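Writing the rules down: how Molell sets its collection standard

Molell runs a demonstration program in which operators use hand-held grippers to perform tabletop tasks, and the recordings are used to train manipulation policies. For its first year the program had no written procedure. It now has one, in its third revision, and the lead who maintains it agreed to go through the parts that cause the most argument.

The document is short. "We started with a draft of 23 pages and people did not read it," the lead said. "The current version covers setup, handling, rejection and storage. If a rule can't be checked by a second person, it goes into the guidance notes and stays out of the standard."

Most of the setup section concerns the marker cubes. Pose is recovered from the printed patterns, so the rule is that at least one face of each cube must stay readable through the whole take. Operators are told to keep sleeves and cables behind the cube and to avoid rolling the wrist past the point where both printed faces turn away. Tape or labels on a face are grounds for withdrawing the gripper until the face is reprinted.

"Cable routing gets its own paragraph," the lead said. "The cable drops on the operator's side of the table edge. It does not cross the work surface. We had 308 takes from one station at Dulton that had to be reviewed by hand over exactly that."
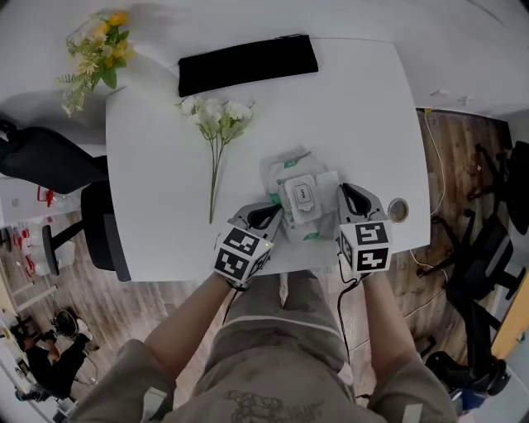 Page last changed: October, revision 3

Soft packages are treated separately from rigid objects. A pouch of wipes deforms when the fingers close, and the standard asks for a grip on the body of the pack, clear of the lid. The operator closes slowly, holds, and only then lifts or slides. Squeezing harder to recover a poor grip is recorded as a fault. The operator opens the fingers and starts the approach again.

Other items may stay on the table during a take. An earlier revision required a bare surface apart from the target, and the lead removed that clause after comments from Lallari, the group that trains on the data. "They wanted ordinary tables. A pencil case, some artificial flowers, whatever is there. What we do require is that nothing gets moved by hand between the start and end marks."

Rejection is decided by a reviewer who did not perform the take. Each batch contains 200 takes, and a batch with more than eight rejections goes back to the station with the reasons listed. The Ahonen checklist, named for the software that displays it, has one line per rule and no free-text score.

The lead was less satisfied with the section on rest periods. It sets a limit on continuous gripping but says nothing on seat height or table height. Of 547 comments received on the second revision, the largest group concerned posture. A draft clause is with the stations now.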